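# The Cloth

Elsie Mottram came to Disley in August to teach the robot they called Jara how to wipe a sink.

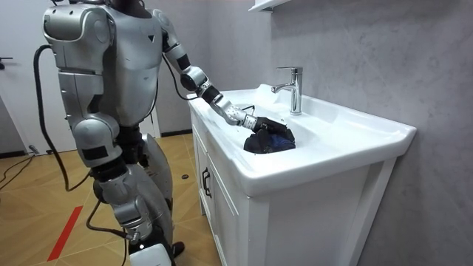 She had the gloves on and the headset, and when she closed her own fingers, Jara closed its fingers too, a little later. This small delay was the difficult thing. Her mother had taught her the same work at a kitchen sink in Pavanau, standing behind her and holding her wrists.

"Attempt 2184," said Prekmont's office through the speaker. "Please begin."

She pressed the cloth down and moved it along the side of the basin. Too hard. The arm stopped and complained with a tone.

"Again," said the speaker.

On the next attempt she did not think about the arm. She thought about her mother's hands, which were always red, and how they went first round the tap and only afterwards to the bottom. Jara went round the tap.

It was 9 in the evening, and Sunday. The office had stopped speaking. Elsie took off one glove and looked at Jara's hand, which had stayed where she left it, holding on.

"Two more," she told it, and put the glove back on.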